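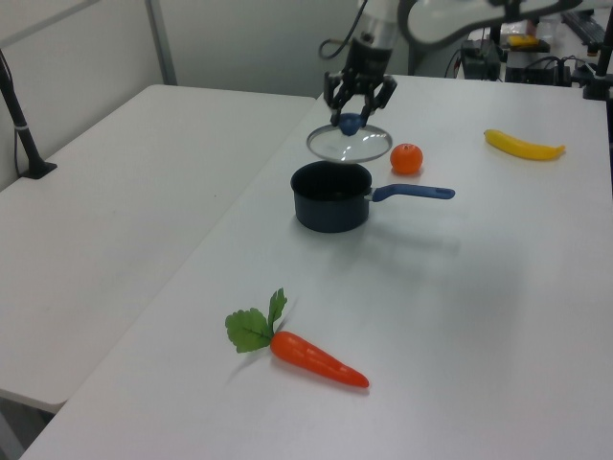
The arm with the saucepan lid, student manipulation project, Clullstead.

March 13, 2019

The spring term of the student manipulation project at Clullstead has reached its midpoint, and I have been asked by several readers of this page to set down how the work is organized. I serve as faculty adviser to the project and write in that capacity, although the opinions given are my own.

The project is open to students in their second year and above. Enrollment this term stands at 13. Students are divided into three groups, and each group is responsible for one household task from the first planning meeting to the final demonstration. The tasks were chosen in January from a list that the students drew up themselves. One group elected to work on lids, and it is that group's work that I wish to discuss.

A lid is a more demanding object than it may seem. It must be taken by a small knob or handle, lifted without striking the pan, and held reasonably level while the arm travels. A glass lid adds a further difficulty. Software that locates objects by their color or outline has little to work with when the table shows through the object in question. The group's first program, which it named Ita, searched for the outline of the whole lid and performed poorly. Its second, named Savley, searches only for the blue handle and estimates the position of the glass from there. Savley is the version now in use.

The other items on the table are part of the assignment. Each group is required to work with objects present that have no role in the task, and the lid group settled on a toy carrot, a toy banana and a small orange fruit. Their positions are changed between attempts. The written rules state that an attempt is void if any of these objects is moved by the arm or by what it carries, and the group has asked that the rule be kept in its present strict form for the demonstration. I have agreed to this request.
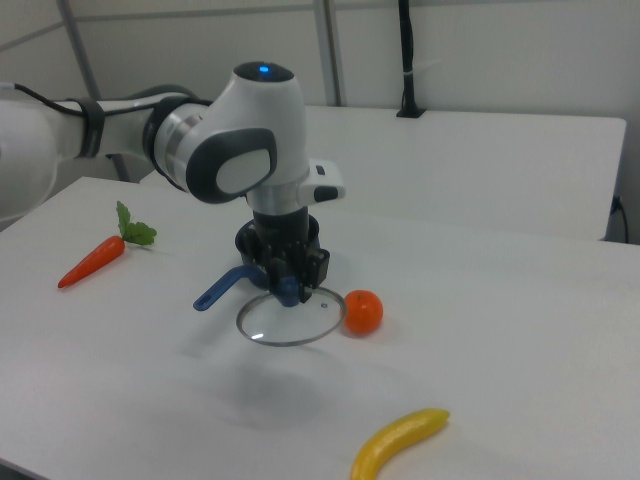
Setting the lid down has occupied most of the group's time since the end of January. The difficulty lies in deciding how close to the fruit the lid may be placed. If the margin is generous, the program refuses many positions that a person would consider acceptable. If the margin is small, a slight error in the grasp is enough to void the attempt. The students have argued both sides with some energy, and the matter has been left open until the next review.

Each attempt is recorded in a shared log together with the program version, the starting positions and the result. The term requirement is 2,000 logged attempts per group. The lid group has set itself a target of 3,000, and I have reminded its members that the additional attempts carry no additional credit. Sessions at the table are limited to 30 minutes per booking, and a group may not hold two bookings in succession. Students who wish to exchange times should do so in writing before the session begins.

The project also uses Zou, a small program written by last year's class, to replay logged attempts on a laptop. It is slow, and its menus are in need of revision, but it has allowed students to study a failed grasp away from the table. Any student willing to take on its upkeep next year is invited to speak with me before the end of term.

Written reports from all three groups are due one week before the demonstration. Reports should describe the unsuccessful versions of the program as fully as the successful ones. I will post a further account of the other two tasks when their groups have completed the midterm review.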